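Home | About | Visits | News | Contact

Report on the April Visit to the Zisholm Packaging Hall

A party of 26 members of the Wingate Trade Circle toured the Zisholm hall in April. The visit began at 10 a.m. in the labeling section, where the hosts presented their methods for curved and translucent goods. The line is rated at 4000 pieces per shift.

Labels for the Chinese-language market received particular attention. On a glossy orange surface, printed strips placed along a curved rim are liable to wrinkle, and members discussed the effect on legibility. 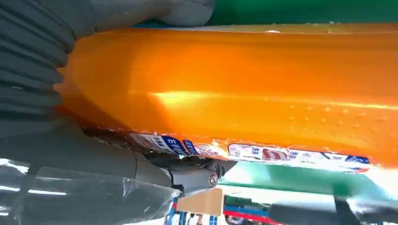
Yuk-lan Fang remarked that a shorter strip would sit better on a curve, and asked whether the Muton office had tried one. The hosts replied that a trial was planned.

Members then viewed the storage area and returned to the meeting room for tea. The Circle thanks Zisholm for its hospitality. A visit to Chiang is under discussion, with places limited to 13.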